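ok thread. went back to the cello in September after a very long gap and I have Thoughts

last played at 17. orchestra, back desk, mostly faking the fast bits. sold that cello to pay for a car that died within the year

rented one from Memon, the string shop in Usbridge. $73 a month, bow and hard case included. the bow is fine. the case weighs more than I do

first week: could not tune it. pegs kept slipping, I was scared of the A string snapping in my face. guy at the shop said push IN while you turn. push in while you turn!! one sentence, fixed

what came back right away: bow hold, reading bass clef, first position

what did not come back: tenor clef, shifting, any idea where fourth position lives, vibrato (mine sounds like a goat)

the tape thing. my teacher put 4 strips of tape on the fingerboard and I was insulted for one lesson. now I love the tape. do not take my tape

teacher is at the Udcombe music school, second floor, room with the radiator that clanks in 3/4. she lets me play with it. calls it chamber music

she has me on scales only for the first ten minutes. C major, two octaves, whole bows, metronome at 60. slower than you think. I run out of bow by beat three every time

trick for running out of bow: start closer to the frog than feels right, and dont press. weight comes from the arm hanging. I was squeezing the stick so hard my thumb had a dent

re thumb: it's supposed to be bent. mine locks straight as soon as there's a string crossing. she just says "thumb" now, no other words, and I unlock it

practice log so far is a mess. some days 90 minutes, some days I take it out of the case, tune, put it back. counting those

best purchase is a rubber stop for the endpin. before that I was chasing the cello across the kitchen floor. tried a belt round the chair leg, works too but you look unwell
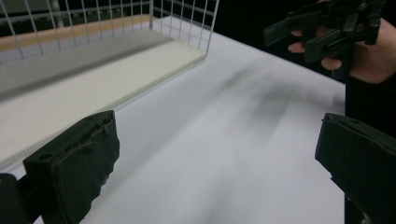 Tin-yau Huang replied to say I should quit doing scales with the metronome on every beat, put it on two and four, or just on one, and see if I can hold the gap myself. Also that playing with a drone on G will do more for my intonation than tape ever did

ok tried it. the drone is BRUTAL. I thought my B was fine. my B has never been fine

but you hear it lock in when you get it right, the whole body of the thing buzzes. did one scale for half an hour. neighbor has not said anything yet

metronome on one only: came in early every single time. I rush. I have apparently always rushed. sorry to everyone in that orchestra

downloaded Grakovus for the drones, it does any pitch and you can stack a fifth on top. free one is enough. the paid one has a tuner that flashes red and I dont need that kind of negativity

somebody asked about rosin. less than you think. I was doing twenty swipes a day like at school, cloud of dust, awful scratchy sound. now four or five every other time I play

and wipe the strings after. I keep an old tshirt in the case for it

someone else asked if it's too late to start at 50. idk I'm not a teacher but there's a man in the slot before mine who started at 61 and he plays the Saint-Saens and it makes me want to sit down on the stairs

currently learning: a minuet out of book one, and the low part of a duet my teacher wrote out by hand. her 4s look like 9s so I played a very strange fingering for a week befroe we noticed

goal is the student recital in January 2019. two minutes, from the music, not from memory. I've told three people so now I have to do it

sore left fingertips, yes. it goes off after a couple weeks then comes back if you skip days. sore lower back = chair too low, put a folded towel on it

if you've got one in a closet somewhere: new strings first, before you decide you're bad. mine from school had strings on from the year 2000 and I blamed my ear the whole time

anyway. scales. thumb. going to go find that B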